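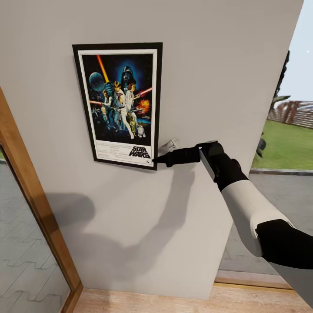 Star Wars poster, black frame, white mat

Filed under: Family, Movies, Rambling

My aunt Fotini Stamatopoulos took me to my first real movie theater, the old Ratano, where the seats squeaked and the popcorn came in paper cones (she always brought her own salt!). I must have seen 3 movies there before I understood you were supposed to whisper. We'd walk home the long way, past Flinetti for ice cream, and she'd retell the whole plot with a much better ending.
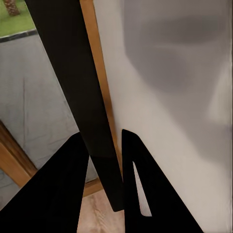

The Ratano closed in February of 2000, and I still miss it more than I probably should. The theater over in Pelten is perfectly nice, and the seats lean back and everything, but I've never once come out of there wanting to take the long way home.

Print this post | E-mail this to a friend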